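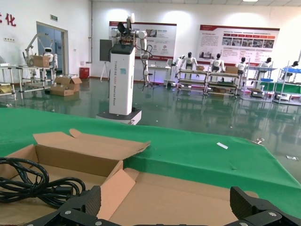

The Allamton Sessions record was mixed and approved in March, and this report covers the work from then until the release campaign opened. The grant pays for the recording, the physical edition and the first run of shows by Stultier, our four-piece. Most of the recording money was already spent when the last report went in, so the figures below deal mainly with manufacturing and touring. Packing has been done in plain brown cardboard boxes, the kind with fold-out flaps, on a table with a bright green cloth over it, and a coiled black cable tends to end up on top of whatever box is open. The band's stage gear and the merchandise are now listed on separate sheets, as you asked in your comments on the first report.

Recording and mixing

The album has nine songs and runs a little under 40 minutes. Eight were recorded at the Allamton studio. The ninth, "Kubíček," was redone from scratch after the band decided the first version was too slow. The new take is shorter and has a second vocal in the chorus. It cost us two extra studio days, paid from the contingency line. No other song was re-recorded.

Mastering was finished on schedule. Separate masters were made for vinyl and for streaming. The vinyl test pressing was rejected once because of a loud click near the end of side two. The plant replaced it without charge, but we lost three weeks.

Singles

Two singles are out. "Fosturus" came first and was added to rotation at six college stations. "Kubíček" followed with a short video shot in one afternoon. We had planned a third single before the album and have dropped it. The band felt, and I agreed, that the money was better spent on a second week of rehearsals.

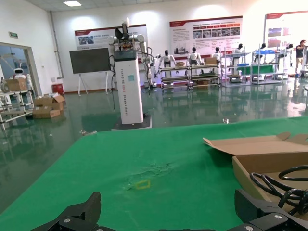

Photo: Stultier / Allamton Sessions

Physical edition

We ordered 891 LPs in total. Of these, 200 are the numbered edition with the printed lyric sheet, and 359 are set aside for record stores. The rest will be sold at shows and by mail. Preorders for the numbered edition stand at 57, lower than we hoped at this stage. Preorders opened late because of the test pressing, and the mailing list was told only once. A second mailing is written and will go out with the tour dates.

Sleeves arrived with the spine text slightly off center. We accepted them at a discount, and the saving has been moved to postage, which went up after the budget was set.

Live dates

Eleven shows are confirmed, all in rooms holding fewer than 300 people. Two more are waiting on contracts. The band will share a van and a drum kit with the opening act on seven of the dates. The hometown show has moved to a larger room at the venue's request, and the fee did not change. 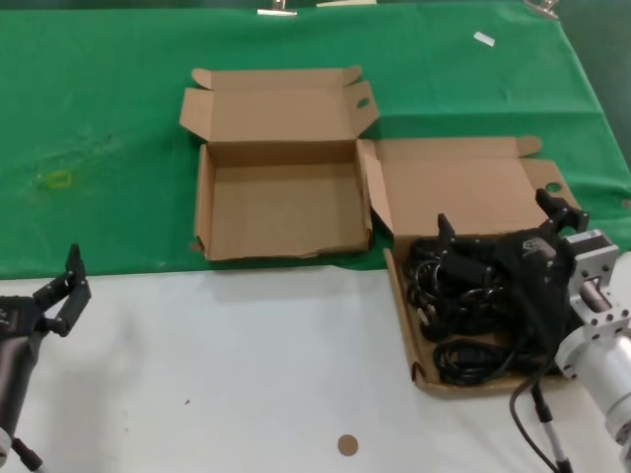

Budget and changes requested

Spending is within the approved total. Studio time is over by the two days noted above, and manufacturing is under because of the sleeve discount. Publicity has not been touched yet apart from the video.

We ask for approval of two changes:

1. Move what is left in the third single line to rehearsals.
2. Extend the end date of the grant by one month so that the last two shows, if confirmed, fall inside it.

Invoices for studio, mastering and pressing are attached. The van invoice will follow with the final report.

Carola Kettler
Project manager, Stultier
August 8, 2024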